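Visit report: Jiltura manipulation lab, March

Our second stop was Jiltura, which writes control software for low-cost arms. The morning session dealt with Mamia, its planner for loose materials. Mamia keeps a height map of each container and replans the scoop path 4 times a second. Finger force is estimated from motor current, as there is no sensor in the fingertip.

The bench task was moving potting soil between two pots. Most of the discussion concerned the last thin layer, where the depth error is larger than the soil depth and the planner has to fall back on contact. 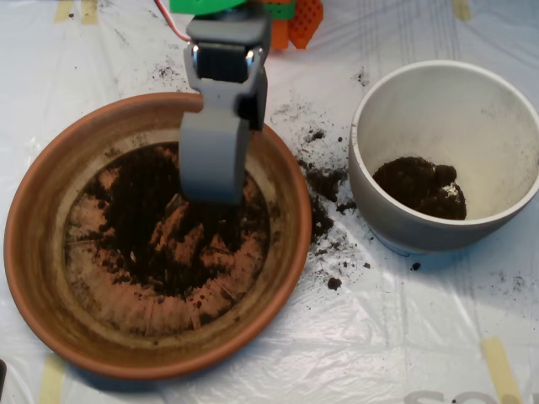
Gripper finger in the terracotta pot, with the white pot to the right.

Spillage is logged as a cost but does not stop a run. The current policy was trained on some 4000 simulated scoops and tuned on 300 real ones. Logs are replayed in Qin, an in-house viewer that lines up joint states, depth and planner output on one clock. We found it the most useful tool of the visit. Export is still by hand, and a replay cannot be started from the middle of a run.

The group left for Skandwood after lunch.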